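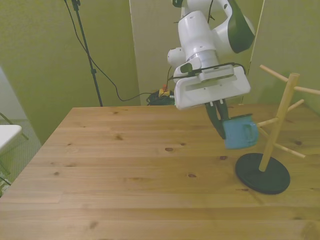
The Malier mug test is an informal benchmark for robot grippers, in which an arm picks up a mug and hangs it by the handle on a wooden mug tree. It takes its name from the Malier workshop, where it was first used to settle an argument about fingertips and has since started several others.

The test compares parallel grippers with two fingers. In the first published round, dated Wednesday, February 20, 2019, the Nakon and Egilsson models each made 80 attempts under the same controller. An attempt counts as a success if the mug is still on its peg when the fingers have let go. Mugs that leave the table are entered under "other".
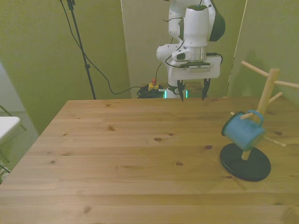
Da-eun Yeo objected that the score flatters any gripper with long fingers, as the peg does most of the work once the handle is over it, and that setting the mug down upright on the table would be a sterner trial. The objection was accepted and then filed.

Camera placement has a large effect on results. The rules allow a camera on the wrist, on a stand beside the table, or both, and the Buvitz supplement of September gives 16 permitted positions,
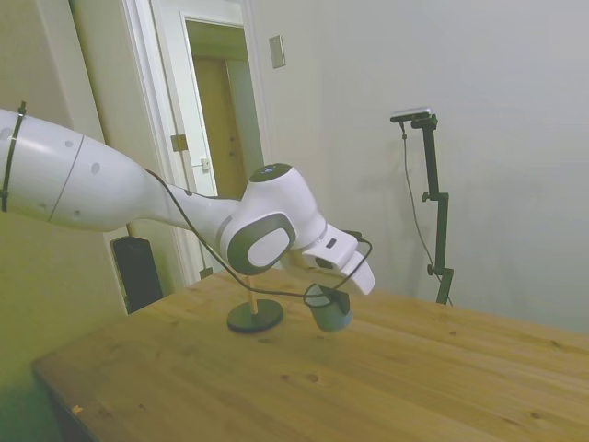
though most entrants use 3 of them and quarrel over the rest. Stands must stay where they are between attempts. Cables may be routed along the arm in any manner, a freedom widely regretted. The supplement runs to 219 clauses, of which the mug is the subject of four.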